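Workshop notebook, 9 June 2021
Rowing erg resistance and the calorie readout

Got the Jendico rower back on the bench after the handle strap swap. Strap's fine. What bugs me is the display, same as before. It says 427 calories for a piece that left me barely puffing, and I don't believe it for a second. The Stilar next to it, same damper setting, same stroke rate as near as I could hold it, gave a much lower figure. Neither one asked for my weight.

I know the reply is that the number is "for motivation". Fine, then print a smiley face. People at the gym plan their dinner around that thing.

What I did

Rowed 20 minutes on each, with a proper rest between. Watched the split and ignored the calorie line until the end. Chain oiled on both. Wiped the rail on the Stilar, which had a gritty patch near the front stop that I could feel through the seat.

Then did the Jendico again with the damper right down. The calorie figure hardly moved. If it was measuring the work done at the flywheel it should have told me something about how the effort was changing, and I can't see that it did. Could be it just counts strokes and multiplies. I'd want to see the pulse signal off the pickup before saying so to anyone outside this shop.

The Keskin leaflet

Someone left a leaflet for the Keskin heart strap in the tray. It claims a "200 per cent better fat burn reading". Better than what? No baseline, no test group, no mention of who was wearing it. I've put it in the folder with the others. The strap itself seems decent enough and held contact through a sweaty session, so I've no quarrel with the hardware.

Grip and forearms

Separate gripe. The warm-up sheet that came with the Protia handles wants 50 hand openings per side before each row, and says this prevents forearm pump. I've done it for a fortnight. My forearms pump up just the same once I start strangling the handle, and they don't when I hook it with loose fingers. That's technique, and I'd bet the sheet would work as well with any other gentle movement in it. Still, opening and closing the hands does no harm, and it's pleasant enough on a cold morning.

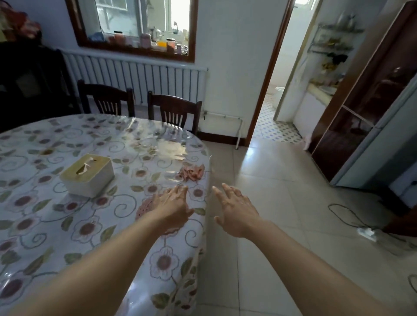 Seat height and knees

The taller rowers keep asking for the raised Stilar frame because it's "easier on the knees". Easier to get off, I'll give it that. Once you're seated the slide and the footplate move up together, so the knee bends as far as it ever did. If your knees hurt at the catch, drop the heels a bit less far under you and stop the slide sooner. Lowering the foot stretcher by one hole helped me more than any frame would.

To do

Borrow the scope and look at the pickup signal on the Jendico.
Repeat the low damper row when I'm fresh. I was tired for that one and it shows in the split.
Ask Jendico for the formula again. They said the last firmware would fix the readout and I can't find any difference.
New rollers for the Stilar seat before August — the left one has a flat spot.
Leave the Protia sheet pinned up for now, with the 50 crossed out and "a few" written in.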